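회사 소개

퍼늘리(Furnley)는 중고 가구를 사들여 손본 뒤 다시 판매하고, 단기 거주자에게 빌려주는 회사입니다. 취급 품목은 협탁, 서랍장, 책상, 식탁 의자처럼 혼자 사는 집에 많이 들어가는 소형 가구입니다. 소파와 매트리스는 받지 않습니다.

처음에는 윌메르 쿠에르보와 나옐리 아르볼레다 두 사람이 이사철에 나오는 책상을 모아 고치는 일로 시작했습니다. 지금은 작업장 한 곳과 창고 두 곳을 운영하고 있고, 창고에 보관 중인 가구는 1075점입니다. 작업장은 플레타트빌에 있으며 방문은 예약제입니다.
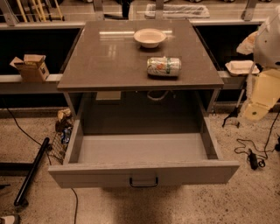 매입한 가구는 작업장에 들어온 날 바로 점검합니다. 다리와 이음새를 먼저 보고, 흔들리는 곳이 있으면 분해해서 다시 조립합니다. 서랍이 달린 가구는 회색 협탁처럼 서랍을 끝까지 빼낸 상태에서 바닥판과 옆판, 손잡이 고정 상태를 확인합니다. 앞판에 검은 ㄷ자 손잡이가 달린 제품은 손잡이를 당겨 보고 나사가 헐거우면 교체합니다. 점검표는 9개 항목이고, 한 항목이라도 통과하지 못하면 판매 목록에 올리지 않습니다.

수리가 어려운 가구는 부품으로 나눕니다. 레일, 경첩, 손잡이는 규격별로 분류해 두었다가 다른 가구를 고칠 때 씁니다. 같은 부품을 찾는 고객에게는 낱개로도 판매합니다. 표면 칠은 되도록 원래 색을 유지하며, 색을 바꾼 경우에는 상품 설명에 적습니다.

대여는 최소 두 달부터 가능합니다. 대여료에는 배송과 회수 비용이 들어 있고, 계단만 있는 건물은 층수에 따라 추가 요금이 붙습니다. 일반적인 생활 흠집은 비용을 청구하지 않습니다. 서랍이 빠지거나 상판이 갈라진 경우에는 같은 크기의 가구로 바꿔 드립니다.
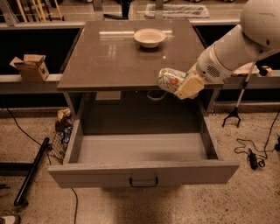 배송은 토트사이드(Totetside)와 함께 합니다. 포장에는 종이 상자 대신 접이식 운반함과 담요를 쓰고, 회수한 담요는 세탁해서 다시 사용합니다. 플레타트빌 시내는 주문 다음 날, 외곽은 이틀 뒤에 도착합니다. 조립이 필요한 가구는 기사가 현장에서 조립까지 마치고 수평을 맞춥니다.

2023년 12월 26일부터는 파우카르 기숙사 단지에 가구를 공급하고 있습니다. 방 700실에 책상과 협탁을 넣는 계약이며, 학기가 바뀔 때마다 저희 직원이 방문해 서랍과 다리를 점검합니다. 망가진 가구는 작업장으로 가져와 고친 뒤 같은 방에 돌려놓습니다.

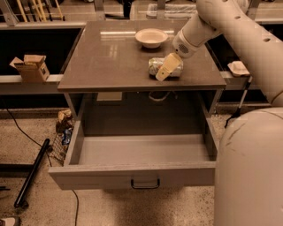
리세트 몬토야 님은 협탁을 1년 넘게 빌려 쓰다가 그대로 구입했는데, 그동안 낸 대여료 일부를 판매가에서 빼 준 점이 마음에 들었다고 후기에 적어 주셨습니다. 다만 배송 시간을 오전과 오후로만 고를 수 있어 불편했다고도 하셨습니다. 이 의견을 받아 현재는 두 시간 단위로 예약을 받습니다.

매입 문의는 두반 에스피노사, 대여와 기업 계약은 욜란다 콘도리가 담당합니다. 매입을 원하시면 가구의 가로, 세로, 높이와 정면 사진을 보내 주세요. 서랍이 있는 가구는 서랍을 연 사진도 필요합니다.

이 웹사이트는 서비스 개선을 위해 쿠키를 사용합니다. 계속 이용하시면 쿠키 사용에 동의하는 것으로 간주됩니다. 동의 설정 변경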